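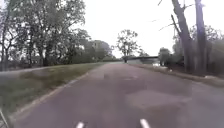
Eamon Moriarty : Avant de mettre 500 euros là-dedans, demande si la mise à jour de la carte est comprise. Chez moi elle ne l'était pas.

Bonne remarque, merci Eamon, je l'ajoute à ma liste ! Du coup je reprends ma question depuis le début, je l'avais postée un peu vite.

Kit de navigation Stilline pour petit robot d'extérieur : ça vaut le coup ?

Bonjour à tous, j'ai une base à roues en 24 V que je traîne depuis deux ans et que je pilote à la manette. Elle roule bien, les moteurs sont costauds, mais j'aimerais qu'elle suive toute seule une petite route ou une allée goudronnée, sans GPS centimétrique (trop cher pour moi) et sans câble enterré. Koppel vend le kit Stilline pour ça : une caméra, un petit calculateur, un faisceau de câbles et le logiciel. Sur la fiche produit ils disent que ça reconnaît le bord de la chaussée et que ça se cale dessus.

Ce que je voudrais savoir :

- est-ce que ça tient quand il n'y a aucune ligne peinte au sol ?
- est-ce qu'un bord mal défini, genre herbe qui mange le goudron, le fait partir de travers ?
- est-ce qu'on peut l'installer sans toucher à la carte moteur ? (la mienne est une vieille carte série, j'ai pas envie d'y remettre le nez)
- et le support technique, ils répondent ?

J'ai lu la page du fabricant en long et en large, pas besoin de me la recopier :) Je cherche plutôt des gens qui l'ont monté pour de vrai.

3 réponses

Réponse de Sinéad Brennan (acceptée par l'auteur de la question)

Salut ! J'ai le Stilline depuis juin, monté sur une base à quatre roues, et je m'en sers surtout sur des allées de parc du côté de Ciltthorpe. Je te réponds dans le désordre.

Le montage, c'est une soirée. Le calculateur se met entre ta télécommande et ta carte moteur, et il parle en série si tu bascules le petit interrupteur sous le capot - il est dans la notice, mais page 50, dans une annexe, merci Koppel. Donc ta vieille carte a de bonnes chances de passer. Fais quand même un essai les roues en l'air avant de poser la machine par terre, la mienne est partie en marche arrière au premier coup parce que j'avais inversé deux fils.

Pour l'absence de lignes peintes, aucun souci chez moi, il ne s'en sert pas. Il cherche la limite entre le revêtement et ce qu'il y a à côté. Avec une bordure nette il est vraiment à l'aise, il roule droit, ça fait plaisir à voir ! Avec un bord flou c'est moins joli. Il garde le cap mais il hésite, il corrige par petits coups, et si tu as réglé la vitesse trop haut tu le sens zigzaguer. 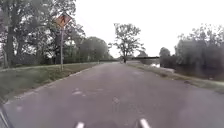 J'ai fini par baisser le paramètre de réactivité de deux crans et par lui dire de suivre un seul côté, le plus propre des deux. C'est dans le menu « bord de référence », et à mon avis ça devrait être le réglage d'origine. Depuis, les rustines de goudron et les zones plus claires ne le perturbent presque plus, alors qu'au début il ralentissait à chaque fois comme s'il avait vu un trou.

Ce qui me plaît moins : le soleil bas. Par temps couvert tout va bien, mais en fin de journée avec les ombres des arbres en travers, je reprends la manette. Et il ne gère pas les gens. Il y a bien un arrêt si quelque chose est juste devant, mais je ne compterais jamais dessus avec des vélos qui arrivent. Je marche à côté, la main sur l'arrêt d'urgence, point.

Le support : neuf jours pour une première réponse, puis quelqu'un de très bien qui m'a envoyé un fichier de config tout prêt. Je le rachèterais, oui, mais plutôt d'occasion.

Réponse d'un membre

prends plutot un lidar

Réponse de Eamon Moriarty

Je complète mon commentaire. J'ai eu la première version, achetée chez Jestwood, et le logiciel livré avec était déjà dépassé. La mise à jour m'a été facturée à part, et l'offre qui la donnait gratuitement s'arrêtait le 31 décembre 2022, je l'ai ratée bêtement. Peut-être que c'est inclus maintenant, je n'ai pas revérifié. Sinon d'accord avec Sinéad sur le bord de référence. Par contre chez moi l'interrupteur série était déjà du bon côté, donc regarde avant de le bouger.

Commentaire de l'auteur de la question

Merci à vous deux, c'est exactement ce que je voulais lire ! J'ai écrit à Koppel pour la mise à jour, j'attends. Sinéad, tu aurais encore ton fichier de config par hasard ? Ma caméra serait montée assez bas, à l'avant, je ne sais pas si ça change quelque chose.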